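Cell notebook – shared bench, two arms
Wednesday, entry by Rahel Eder

Went through the cell rules again with Regula Wyss before the afternoon runs. The old sheet was written when there was one arm in the cell, and several of the items no longer say which arm they mean. Working text below. Engelbert Kuster has it for comment.

Terms first. "Primary" is the arm over the white table. "Second" is the arm on the black platform. "Idle" means drives off and brake test passed. An arm that is holding position under power is not idle, whatever the pendant page is called. We had two log entries last month where "idle" meant the other thing.

Rule 1. One arm enabled at a time unless the run sheet says both. The person who enables it signs for it.

Rule 2. Speed limit during teaching stays at 15 percent. Playback may go to 39 percent after one clean pass at teaching speed. Regula wanted a round 40. The 39 comes from the Parneo stopping-distance sheet for our payload and I would like to keep the number traceable.

Rule 3. Hands stay off the table while the primary is enabled. If an object rolls, stop, disable, then reset it. The long tongs are no longer permitted as a way around this.

Rule 4. Grasp trials record the contact point as well as the object. "Picked red" is not a usable entry. Write stem, side, top edge, whatever was closed on, and the approach angle if it was not vertical.

Rule 5. Cables are checked at the start of each session, along the arm and at the platform edge. Anything hanging toward the floor must have slack at full reach of the nearer arm. Check by jogging, never by eye.

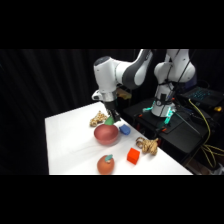 Primary closed on the green top of the red object, mixed set on the table. Log as "top, angled approach".

Rule 4 came out of the mixed set. The objects differ enough that one force setting will not do for all of them. The cube gives flat, sharp-edged faces and is easy to log. The knotted tan pieces are harder, as two people will name the same contact differently. Proposal from Nadja Sutter: for irregular pieces, log the jaw opening at contact and skip the verbal label. Agreed for now.

A grasp on a stem or leaf piece counts as valid for the grasp log but does not count toward the lift tally until it has held for 4 seconds clear of the surface. Regula would fail all stem grasps outright. I disagree – the planner picks them, so we need the data on how they hold. Left open.

Table cover: creases to be smoothed before the height calibration, and the calibration repeated if the cover is moved. Last recheck took about 90 seconds with the Tokar probe, so there is no case for skipping it.

Laptop on the dark surface by the platform: Elfriede Steiner asks whether it counts as inside the cell. By the reach drawing for the second arm it depends on the mounting angle, and the drawing is for the old mount. Until the drawing is redone, treat it as inside. No typing there with the second arm enabled.

Open items:
– redo reach drawing, new mount (Engelbert)
– reprint rule sheet with arm names in every line (me)
– decide on stem grasps, Rule 4
– ask the Dernen group for their wording on brake tests, theirs is shorter

Stopped at 4:15 p.m. Both arms disabled, signed out on the sheet.

Last updated: October, after comments from N. Sutter
Contact: Rahel Eder, cell bench | Back to top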